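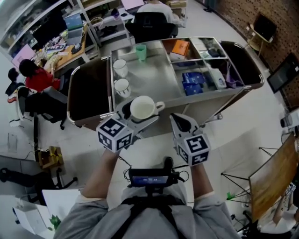 Cups and mugs on a steel cart – how do you set yours up?

Posted in Kitchen & Break Room Help, July 2026

Our office finally has a drinks cart and I am so happy about it! It's stainless steel with a flat top on the left and divided metal compartments on the right, and it lives out in the middle of the work area between the desks. The white cups and mugs go on the flat side along with a green plastic cup, and the compartments have ended up with boxes, packaged stuff and a purple cloth.

I love the thing but I'd like it to work better. There are 12 of us sharing it. My main questions are how to lay out the cups so people stop reaching over the front ones to get to the back ones, and whether I should put something down on the bare metal. The clinking carries, and somebody sits close by with their back to it. Also, is it a bad idea to store the boxes right beside the cups? I don't want to buy a whole new system, just make the most of what's there.

Thanks in advance, you all saved my pantry shelf last December!

– steelcartfan

lidsandladles

Oh I love a good cart question! We've had one at the Lokcombe community workshop for four years and I've rearranged it more times than I'd like to admit.

Put your rows front to back and leave a finger's width between them. When someone takes the front mug, the next one in that row is right there, and you refill from behind. Side-to-side rows look prettier for the first hour and then everybody is leaning over them. Turn all the mug handles the same way too, out to the right if most of you are right-handed. It sounds fussy but it makes such a difference when you're lifting one out with something else in your other hand.

Keep anything tall or plastic at the back. A light plastic cup at the front gets knocked by every sleeve that goes past, and it takes the china one with it.

For the noise, get a thin silicone mat and cut it to fit the flat part only. Leave a little metal showing all the way around so you can lift the mat by the edge and wipe under it. Please don't use a tea towel, it bunches up and stays damp. I did that for a whole winter and the smell was something else!

Boxes next to cups is fine if they're dry goods. I'd move cleaning cloths away from the front though, maybe down low or on a hook at the end with the handle. A cloth sitting near the cups gets used for everything, spills included, and then somebody dries a mug with it.

pesard_tilly

agree on the mat. ours came from the kitchen drawer section, shelf liner, the rubbery kind with holes. crumbs get in the holes but you can rinse it in the sink. cheap

also park it so the cup side faces where people walk up from. we had ours backwards for months

oatmilkandotters

Compartments are the best part of a cart like that, I'm jealous! Give each one a single job and put a label on the inside lip, where you read it as you reach in. Mine go tea, coffee, snacks, spare napkins. Boxes of the same size stack well in a middle section, and the section nearest the front should hold whatever gets grabbed most.

One thing I'd add on the steel. Wipe with the grain of the metal, using warm water and a drop of dish soap, then dry it straight away or you'll get spots. I skip the sprays, they leave a film and the mugs pick it up on the bottom.

If it wobbles when people lift things off, check that all the feet or wheels sit level before you blame the load. We fixed ours with a folded bit of card and it has been solid ever since.

steelcartfan

These are great, thank you! Going with front-to-back rows and a cut mat. The cloth is moving to the handle end tomorrow – I'd never thought about people drying mugs with it and now I can't stop thinking about it.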